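What's inside a desktop computer?

By Mirta Insaurralde
Kids' page, 25/06/2021

Ever wonder what's in the big box under the desk? Not the screen. The box. Most of it is air, wires and one green board. Plus dust. Lots of dust if you have a cat.

First the rule. Grown-up with you, computer shut down, plug OUT of the wall. Every time.

The power supply
A metal box. The wall plug gives electricity that's way too strong for tiny chips, so this box changes it into gentler kinds. Never open it, not even unplugged. It can hold on to a charge and give you a nasty shock. Look for the label, it has small print and marks that say which safety tests it passed. See an "80" in a logo? Means it doesn't waste too much power as heat.

The motherboard
Big flat board, often green. Everything plugs into it or sits on it. Thin copper lines run all over, like streets for electricity. Ours at the Cedia library club came out of an old office computer and Ákos Pap let us trace the lines with a dry paintbrush. Took forever. Worth it.

The processor (or CPU)
The part that does the sums. Sits in a socket on the motherboard, usually under a lump of metal and a fan. It gets hot when it works hard, so the metal soaks up teh heat and the fan blows it away.

Memory
Long thin stick, stands up in a slot. Holds what you're doing right now. Your game, your half finished story. Switch off and it forgets. So save your work!!

The drive
This one remembers. Photos, music, homework, all still there tomorrow.

The cables
Yellow, red, black, whatever. Some carry power, some carry information. Thin flat red ones are often SATA cables, they join the drive to the motherboard. Don't yank them.

Try this
Get paper and 2 colored pencils. Draw the box. One color for parts that need power (thats nearly all of them), the other for parts that remember things. Which part gets both colors?

Next time, in July: keyboards, and what lives under the keys. Crumbs, mostly. 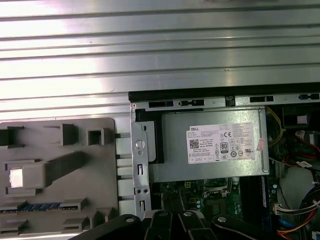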